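Sat 20 May
By Selvanayagam

4.2 Idle-state behaviour and display settings

The second part of the study looked at what a device does when it is left alone. Each handset ran the Jiron build with its default settings, and the idle timer was set in the Display menu before a trial began.
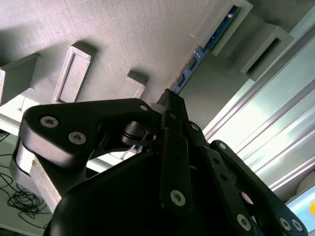
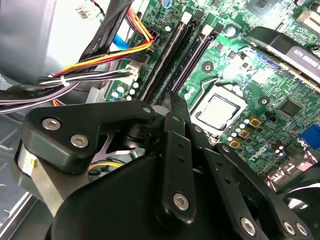 Figure 3. Two close views, each with a black gripper: a grey panel with raised rectangular blocks (first) and the open interior of a desktop computer case (second).

A trial started when the screen was last touched and ended when the device either showed its slideshow or switched the display off. We logged 464 trials in all. Of these, 242 used a local image folder and the rest used the Mindville online album. The slideshow was limited to 400 images in both cases, as larger folders made the first picture slow to load on older handsets.

Local folders gave the more regular start times. With the online album, the delay depended on whether the thumbnails had been stored before the timer ran out. When they had not, the device showed a plain clock until the first picture was ready. In 13 trials the clock stayed on screen for the whole idle period. All of these took place with battery saving turned on, a setting that also blocks background syncing in the Jiron build.

Changing the picture interval had no clear effect on the start delay. It did change power use, and short intervals drained the battery faster at full brightness. Dimming the display removed most of this difference. We did not test devices on a charging dock, where the slideshow follows a separate rule and ignores the idle timer. The dock trials planned for July will use the same folders and the Hendance logging tool.

Related items
Folder size and thumbnail storage on older handsets
Hendance logging tool: setup notes
Battery saving and background syncing in the Jiron build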